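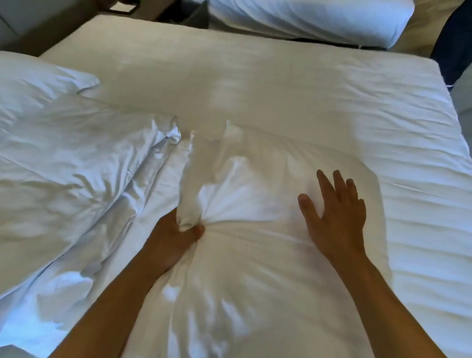

Figure 1. Pillow work on a made-up fitted sheet, left hand gripping the cover, right hand flat.

Can a Machine Make the Bed Yet? Household and Shop-Floor Chores Compared
Final project report, Introduction to Automation
Cornamport Technical College

1. Purpose

This report looks at whether machines can take over ordinary chores at home and in small workplaces. Our group picked bed making as the main case. Almost everyone has done it, it takes no training, and it comes up in nearly every article on home robots. For comparison we used a shop-floor job, the packing line at a mail-order warehouse in Prirnenport that let us spend a morning watching.

We did not build a robot. The project was a task study. We broke each chore into steps, wrote down what the hands do in each step, and then checked each step against what present machines are able to do according to our course readings and one lab session with the college's own arm.

2. Method

We listed 6 steps for making a bed: clear the bed, pull the fitted sheet tight, straighten the pillow covers, place the pillows, spread the duvet, and flatten it. Each step got a score from 1 to 5 for difficulty. A 1 meant a machine on a fixed mount could do it today with little setup. A 5 meant we could find no machine doing it in an ordinary bedroom without help.

Three of us scored separately and then met on a Tuesday to compare. Where we disagreed by more than one point, we talked it through and wrote down the reason. The same scale was used for the packing line.

The lab arm was a small tabletop unit with a two-finger gripper, controlled through Tumix, the teaching software the college uses. We gave it a pillowcase and a folded hand towel. It had one camera mounted over the table.

3. Results: the bed

Clearing the bed scored 2. Picking things up off a flat surface is well understood as long as the items are known ahead of time. A bedroom breaks that rule, but the basic motion is there.

Pulling the fitted sheet scored 4. The corners have to go over the mattress edge, and the last corner needs a strong pull while the others stay put. A person feels the elastic slip and corrects without looking.

Straightening the pillow covers also scored 4. The main trouble is that the two hands do different jobs. One pinches the cloth and the other lies open on the pillow, as in Figure 1. The pinch has to take in the cover and leave the filling alone. With white bedding against white bedding it is also hard to tell by eye where the pillow stops and the duvet starts. A camera system that works from edges and color would have very little to go on.

Placing the pillows scored 2. A pillow is forgiving. If it lands a little crooked it can be pushed.

Spreading the duvet scored 5. It is larger than the reach of most arms, it folds over on itself, and the filling can bunch up inside the cover. There is no fixed shape to plan around.

Flattening the duvet scored 3, which was our biggest disagreement. One member gave it a 2 on the grounds that pressing down is simple. Another gave it a 5.
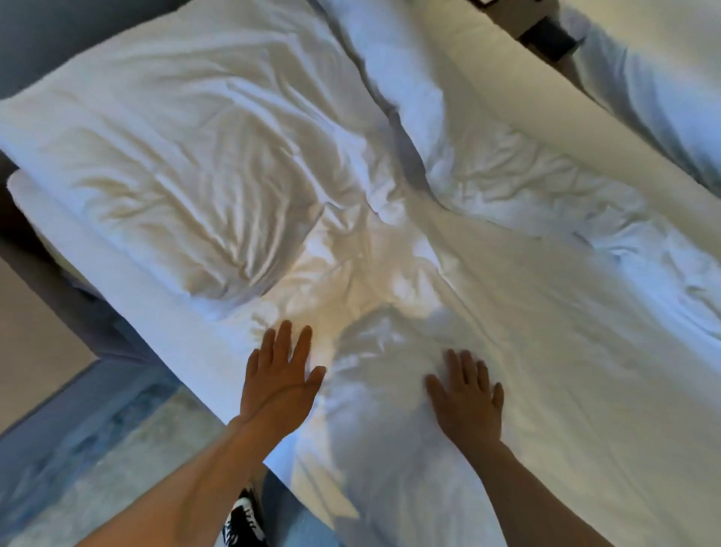

The member who gave it a 5 argued that pressing is only simple if you already know where to press. A puffed fold can be pushed down flat, but the extra cloth has to go somewhere, and pushing in the wrong direction makes a new ridge next to the old one. People use the whole open hand for this, with the fingers apart, and they seem to feel for lumps and look for them together. A two-finger gripper has no palm. We settled on 3 after agreeing that a wide flat paddle on an arm could do a rough version of the job, though not one most people would accept in a guest room.

4. Results: the lab session

The arm was able to pick up the folded hand towel and put it down in a marked square. It did this well enough that we stopped paying close attention to it.

The pillowcase was a different matter. Laid flat, it gave the gripper nothing to close on. With a ridge pushed up by hand beforehand, the arm could lift it, but usually by both layers at once. We allowed 70 minutes for this part and used all of it. We did not get the case opened. Part of that is our own lack of practice with Tumix, and a more experienced group would have done better.

5. Results: the packing line

The warehouse runs a Cabrera carton sealer and a belt that weighs each box. Folding and sealing cartons scored 1. The boxes come in fixed sizes and arrive facing the same way every time. Labeling also scored 1.

Filling the boxes is still done by hand. Hard goods scored 3. Soft goods, mostly T-shirts and scarves, scored 4 -- the same as the pillow covers. The shift lead told us they had priced a machine for bagging shirts and decided against it for the volume they handle.

6. Discussion

We expected the home to be hard and the shop floor to be easy. The scores line up better by material. Stiff things of known size score low in both places. Cloth scores high in both places.

The warehouse does have one advantage the bedroom lacks. It can change the job to suit the machine. Cartons can be bought in four sizes and shirts can arrive already folded on card. Few people would buy different bedding or move the furniture so a machine could reach the far side of the mattress.

Speed matters less than we first thought. A bed machine could take all morning if the house is empty. What it can't do is leave the job half finished, because a person would then have to undo the mess before starting over.

7. Limits of this study

Our scores are opinions, even if we tried to be careful with them. We looked at one kind of bedding, and a thin blanket would probably score lower than a duvet. The lab arm is a teaching unit and does not stand for the best equipment available. We also had only one morning at the warehouse, in January, after the busy season.

8. Answer to the project question

For packing cartons, yes. For making a bed in an ordinary bedroom, not yet. Parts of the chore are within reach now, mainly placing pillows and clearing the surface. If we continued the project, we would test a paddle tool on a duvet first, and then go back to the pillowcase with a softer gripper.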